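Workshop > Reviews > Cable and hose management

Last updated June 2021

Kevar Dress Kit, Medium: a long review of some straps

We use cookies to remember your preferences and see which pages get read. By continuing to browse you accept this.

I have owned cars that came with less documentation than the Kevar Dress Kit. It is a box of ties, hook-and-loop wraps, two swivel brackets, a spring-loaded return and a sleeve you will lose, and it arrives with a 111-page manual. Page 3 is a warning about page 2.

The job of the thing is simple. A robot arm needs air and signals at its far end, the supply for both is at the other end, and between them are a lot of joints that would love to chew through whatever you string along the outside. The kit is supposed to hold your hose and cables close enough that they don't snag, and loose enough that the wrist can turn without yanking a connector out by the roots. Every shop I know starts out doing this with zip ties and optimism.

We run one picking cell in the Hisville shop. The arm works over a bin of odds and ends all day, reaching into corners, and the wrist gets twisted into positions that no person would hold voluntarily. Before the kit I was replacing the air hose often enough that the supplier knew my voice.

Installation took me an afternoon. The manual wants you to begin at the base and work outward. Ignore it. Start at the wrist, turn it by hand to its worst position (arm locked out, please, and check it twice), and cut your slack to suit that. Then work backward toward the base and let the extra gather where there's room for it. I did it Kevar's way first and ended up with a lovely tidy base and a wrist wearing its hose like a dog at the end of a leash.

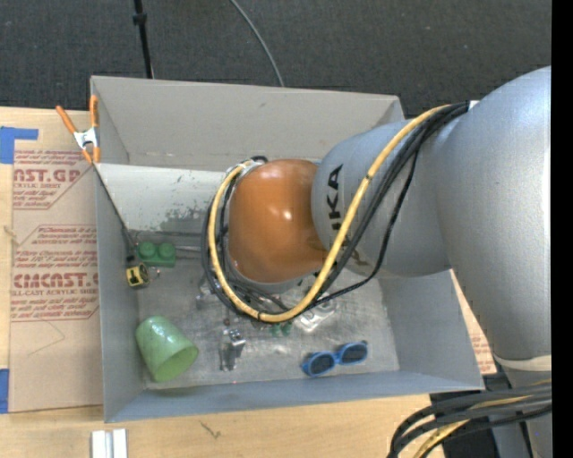

The ties themselves are good. They're narrow, they have a rounded edge, and they grip a hose without pinching it flat, which I can't say for the Jondley ones I used before. Jondley ties have a little square head that sits up like a tooth, and sooner or later it faces the cable next door. If you're keeping those, at least turn the heads outward.

The swivel brackets are less good. They swivel beautifully on the bench. Bolted down with the bolts supplied, they swivel when they feel like it. A thinner washer fixed one of mine and the other has taken early retirement in a drawer.

I never fitted the spring return. It's meant to pull the slack back toward the base as the arm folds up, and on a big cell with long moves I can see the point. Ours spends its life hovering over one bin, and a loop that hangs a bit under the wrist does the same work for free. The price of a low loop is that it's first to meet whatever is sticking up, so keep your approach height honest and run every new path at slow speed with your thumb near the stop button. Mine is permanently shaped for it now.

Upkeep is where the kit earns its money. The wraps come off by hand, so checking underneath takes minutes, and I'll do that much even when I'm feeling lazy. I look for shiny patches on the hose, flattened spots at the ties, and any cable that has crept tighter than its neighbors. Wipe the grit off while you're in there. If one strand is carrying the load for the whole bundle, undo the lot and re-lay it. Fixing only the tight one moves the problem six inches along, and you'll be back before lunch.

A word on the alternative, the Gkikas full sleeve. It looks wonderful. You zip the whole bundle into a jacket and the cell looks ready for a trade show. Then a hose starts hissing and you get to undress the entire arm to find out where. I used one for a while and became very good at zippers.

My complaints about the Kevar kit are mostly about the box. There aren't enough of the small ties, there are far too many large ones, and the refill pack comes in one size, which is 100. I'll be leaving some to my heirs.

Would I buy it again? Yes, and I'd throw out the brackets and the manual in the same trip. Four stars. Check your part number before ordering, as the medium and the large come in identical boxes and the return counter has heard every version of that story.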